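Handheld Gripper Demonstrations: Report on the Tracking Fault
Ketill Zoëga and Halldóra Frandsen
Orklow project, fall term
December 23, 2020

1. Background

Our part of the Orklow project was to record people doing small tabletop tasks with a pair of handheld grippers. The position of each gripper is worked out from the square markers on its housing, and the recorded paths are later replayed on the arm in the Birkell lab. We planned to spend the term on the replay side. Most of it went into a fault in the recordings, so that is what this report covers.

2. What went wrong

The first replay sessions in August went fine. After we moved on to tasks with more wrist rotation, the arm began to make sudden turns near the end of a reach. In the worst case the wrist rolled 67 degrees between two steps and the fingers hit the tabletop hard enough to bend one of them. Halldóra pressed the stop button. The only damage was the finger and a mark on the table.

We had been standing closer to the arm than the lab rules allow, and the speed limit had been left at the setting from the previous group. Both are our mistakes. We filed an incident note with our supervisor the same afternoon and did no replays until the cause was found.

3. Finding the cause

We first suspected the arm controller, and Ketill spent several days on it. The joint commands matched the recorded path exactly, jump included, so the fault had to be in the recording.

Next we went through the recordings one by one. Out of 40 recordings, 13 had at least one jump in the orientation of a gripper. The position was nearly always good and only the rotation was wrong. The clearest case was recording 2606, where the left gripper seems to turn over and back again while the person is holding it open around a bunch of flowers.
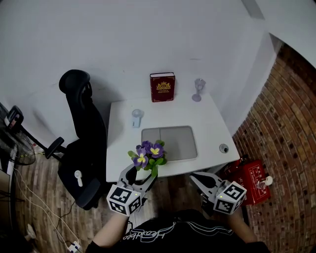
The jumps came when only one marker on a housing was being read. A single flat marker seen almost straight on can fit two different tilts nearly equally well, and the software picks whichever has the smaller error. With a little noise, the choice flips from one step to the next. When two or more faces are read together the problem mostly goes away, but our settings threw out any marker below a certain size, and that often removed the second face.

We also found that the filter meant to smooth the path was making things worse. It spread each flip over several steps, so the check for impossible speeds did not catch it.

4. Changes made

The size cutoff was lowered so that partly turned faces are kept. If only one marker is read, the program now compares both possible tilts with the last good one and keeps the closer. The speed check runs before the smoothing. Any recording that fails it is set aside and cannot be sent to the arm.

On the lab side, the speed limit has to be entered by hand at the start of every replay. There is tape on the floor at the edge of the arm's reach, and a second person holds the stop button.

5. Results and open problems

After reprocessing, 11 of the bad recordings passed the check. The other two still fail and we have left them out. We replayed the repaired ones at low speed with no contact and saw no sudden turns. We have not gone back to full speed.

The fix does not help if the very first reading is the wrong one, as there is nothing good to compare it to. Hallgrímsson, the group taking over in the spring, should start each recording with two faces of each housing toward the camera. The bent finger has been replaced with a spare from the Brudemton kit, and a new spare still needs to be ordered.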